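Why Do Computers Have Fans?

Put your hand near the back of a computer that has been switched on for a while. You will probably feel warm air coming out. If you listen, you may hear a low whirring noise as well. Both of these come from the same thing: a fan.

This page explains where the heat comes from, how the fan gets rid of it, and where a computer should stand in a room so that the fan can do its job.

Where does the heat come from?

A computer runs on electricity. The electricity travels through very small parts called chips. Every time the chips do some work, a little of the electricity turns into heat. One tiny piece of work makes hardly any heat. But a chip does millions and millions of pieces of work every second, so the heat soon builds up.

You can feel the same thing in your own body. When you sit still you stay at a comfortable temperature. When you run across the playground your muscles work hard and you get hot. A computer showing a page of writing is like you sitting still. A computer drawing a game with moving pictures is like you running.

If a chip gets too hot it slows itself down. If it gets hotter still, the computer switches itself off so that nothing is damaged.

Inside the box

The tall box that stands on the floor or under a desk is called a tower. The screen and the keyboard plug into it. Most of the inside of a tower is empty space, and that space is there for air.

On top of the main chip sits a block of metal with lots of thin fins, a bit like the pages of a book standing slightly open. It is called a heat sink. Metal carries heat away from the chip and spreads it out along the fins. Then moving air passes between the fins and takes the heat with it.

A fan at the front of the tower usually pulls cool air in. Another fan at the back usually pushes warm air out. The air goes in one side and out of the other, like a draught through a house with two windows open.

Fans in computers turn quickly. One might go round 700 times in a minute when the computer is not busy, and much faster when it is. The computer measures its own temperature and changes the speed of the fans by itself. This is why a computer sometimes gets louder for a minute and then goes quiet again.

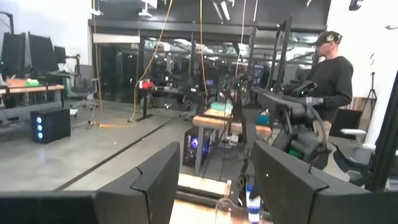
Nermina Begović
Science and Technology Writer, Brelton Young Readers

The black tower under the workbench has a round light glowing purple-blue at the front. Lights like this are fitted to some fans so that people can see them shining. The light does not cool anything. A fan with no light works just as well.

Under a bench is a very common place for a tower. It leaves the top of the bench free for tools, boxes and whatever people are working on. A workbench needs clear space more than almost anything else, and a tower takes up a lot of it.

What makes a good place for a computer?

There are a few things to think about.

Air. There should be a gap behind the tower and in front of it. A gap as wide as your hand is a good start. If the tower is pushed hard against a wall, the warm air has nowhere to go. It may get pulled back in through the front, and the computer gets warmer and warmer.

Dust. Dust collects on floors more than on tables. Fans pull it in along with the air, and it settles on the fins of the heat sink like a woolly blanket. Many towers have a filter at the front, which is a thin sheet full of tiny holes. A grown-up can take it out and clean it. Some people do this every February and then again in the summer.

Feet. A tower under a bench can be kicked by accident. It is best to one side – not in the place where somebody's legs go.

Sunshine. A computer standing in strong sun starts off warm before it has done any work at all.

Cables. Cables should not lie where people walk. In a workshop there can be a great many of them, and they are often tied together in bundles or hung up off the floor.

Why is the bench a table with such strong legs?

A workbench has to hold heavy things without wobbling. Many have a wooden top and metal supports. Wood is a good surface to work on. It is not as cold or as noisy as metal, and small things do not slide about on it so easily. The metal underneath keeps everything steady.

Do all computers have fans?

No. Phones and most tablets do not have one. Their chips use much less electricity, so they make less heat, and the heat goes out through the case. That is why a phone can feel warm in your hand after a long game.

Try it yourself

You need two mugs, some warm water from the tap and a piece of stiff card. Ask a grown-up to help.

Fill both mugs with the same amount of warm water. Put them on a table, well apart. Wave the card over one mug like a fan for 5 minutes. You can take turns if your arm gets tired. Leave the other mug alone. Then dip a clean finger into each one.

Which mug is cooler? Moving air carries heat away faster than still air does. A computer fan is doing the same job, only it never gets a tired arm.

Words to know

Chip: a small, flat part that does the work inside a computer.
Heat sink: a piece of metal with fins that draws heat away from a chip.
Filter: a sheet with tiny holes that lets air through and stops dust.
Tower: a tall computer case that stands upright.

Next in this series: What Is a Circuit? by Radka Zupan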